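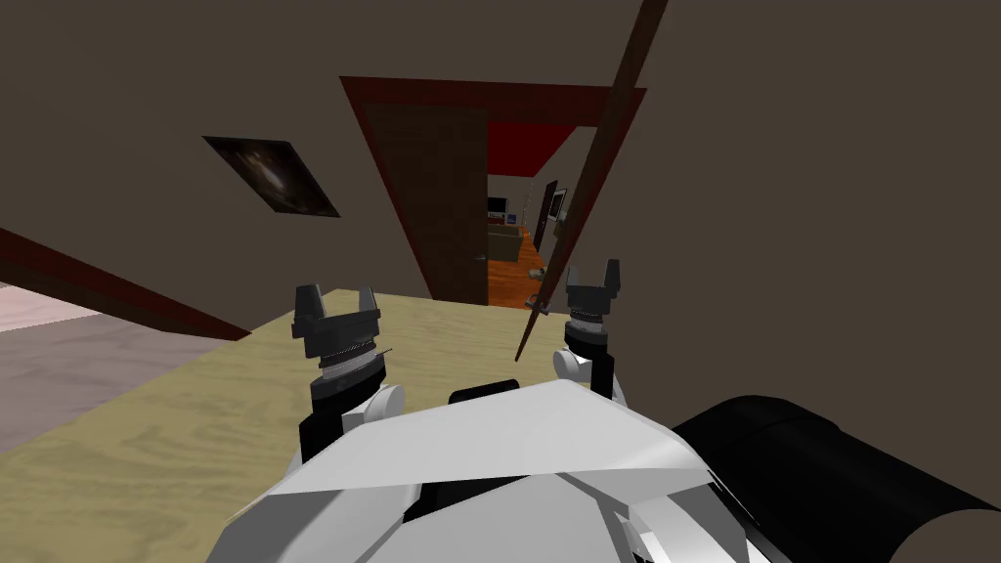

Idlow two-arm setup at the doorway, simulated. Both grippers open.

Idlow Door and Room Planning Pack
Sold by Varcombe. Price: $3185 per site license, 5 seats. Ships as a download, no dongle.

For anyone who has to put a number on a two-arm mobile robot before the robot exists in the building. You get the robot model, the furnished apartment with doors, the gripper cameras and the budget sheet. Run it first, then sign the hardware quote. Saves arguing about door widths in June when the money's already gone.

What's in it
Full robot model, 2 arms, parallel-jaw grippers
Apartment layout, editable. Move walls, swap doors, change handle heights
Gripper views and body view, all recorded together
Budget sheet (spreadsheet, opens in anything)
Email support, see bottom

Gripper views
One per hand. Switch on from the Views menu. Buyers skip these and then ask why the handle reach looks fine from the body and misses up close. Turn them on.
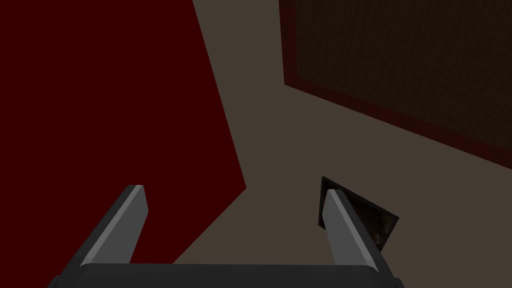
Gripper view, fingers apart. No strong shadows from the gripper at this lighting setting.

Lighting is a slider. Dim runs faster. If you're buying cameras off the back of this, do at least one pass on the brighter setting, your vendor will ask.

Planning for doors
Most of the budget trouble is doors. Double doors especially. Things to settle before you ask for a quote: clear width with one leaf open, handle type, which way it swings, and whether anything low sits on the floor past the threshold. The base has to get through as well as the arms. Measure the real opening, don't trust the drawing. 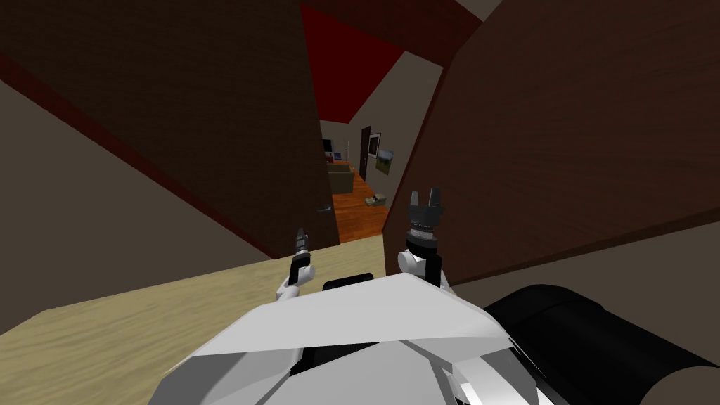 Set your clear width in the layout file, rerun, and look at how much room is left on either side of the arms. Under the limit in your hardware sheet? Price the narrower base now. It's a line item on the sheet, row is already there, just blank. Unathi Hendricks on our side can check your layout file if you send it, allow 2 working days.

Computer requirements
Any recent desktop with a decent graphics card. Laptop works, slower. Install is roughly 300 MB, recordings are extra so leave disk space. We do not sell the computer.

Gripper options
Standard flat fingers are included. The Bhat long finger set is a seperate purchase, and only worth it for deep shelves. For doors and bare tabletops stay with standard. You can change your mind later, the finger model loads from its own file. 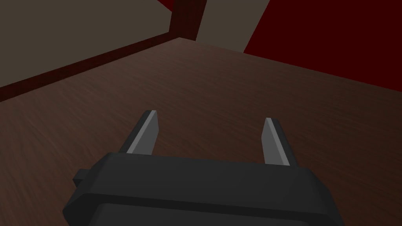 Not included
The actual robot. Gets asked every week
Shipping, floor prep, chargers, spare fingers
Operator training (Starivov does this, seperate quote)
Scans of your own building

Ordering
Purchase orders OK. Card OK. Schools, ask before you pay, the discount can't be added afterwards. License goes to one named contact, seats can be reassigned anytime.

Quotes and layout questions: Nghĩa Hồ, sales desk, mornings are best. Put your door width in the first email please.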